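Progress report to the Pelby Fund
Suture practice pads, second reporting period
Covers work through November

You asked for a plain account of where the grant has gone and whether the pads are any good. The short version is that the pads are better than they were in spring and I am still not convinced they are good enough to justify the next payment in full. The longer version follows.

Materials

We bought tissue pads from two suppliers, Osman and Pluriletti. The Osman pads were cheaper and arrived on time. They also tore. A stitch placed a normal distance from the edge of the cut would pull straight through if the knot was tightened the way we teach it, so trainees learned to tie loosely, and that is a bad habit to pay for. We stopped using them after the first box.

The Pluriletti pads hold a stitch. They are also pale and moist, and they have to be kept that way. A pad left uncovered over lunch gets a skin on it and the needle starts to drag. The supplier's leaflet says nothing on this. We now keep them in lidded trays and take out one at a time, which slows down the start of every session.

We spent 3,000 dollars of the materials budget on pads, needles and thread. Needles were the surprise. They go blunt sooner than we planned for, and a blunt needle makes a decent pad feel like a poor one. Part of the early criticism of Pluriletti was probably a needle problem. I can't prove that, as we were not logging needle changes at the time. We are now.

The exercise

The task has not changed since the proposal. The trainee closes a short incision in the pad with separate tied stitches, handling the needle and thread with two grasping instruments. I argued in the last report that the cut should be longer. I have dropped that. A short cut shows up uneven spacing quickly enough, and a longer one only used up pads.

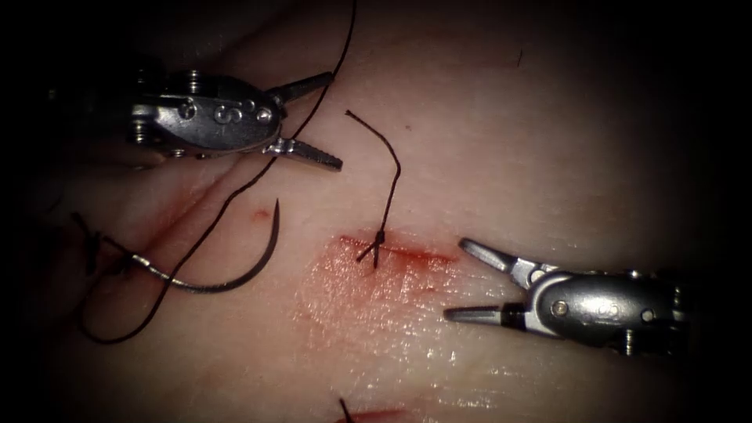
Blood is the other addition, and I have mixed feelings about it. The reviewers wanted the pads to look less clean. It does make the thread harder to pick out, which is fair preparation. It also makes the closures harder to grade, and our two graders disagreed more often on the red pads than on the plain ones. Until that is sorted out I would not put much weight on any score from the red set.

Results so far

We graded 42 closures this period. Of those, 20 met the standard we set in the proposal, meaning edges touching, knots square and no tearing at the stitch. That is under half. The proposal promised well over half by now. It would be easy to blame the Osman pads, and they did account for some of the failures, but most of the rest were slack first throws on pads that were perfectly sound.

Scoring software

The Vilisex trial was meant to save the graders time. So far it has cost them time. It reads a long tail as a loose knot, and every score has to be checked by hand. I would end the trial unless the next version handles tails properly.

Requests

Please release the pad and needle money as scheduled. Please hold the software money until I write again. I would also like permission to move what is left of the travel line into thread.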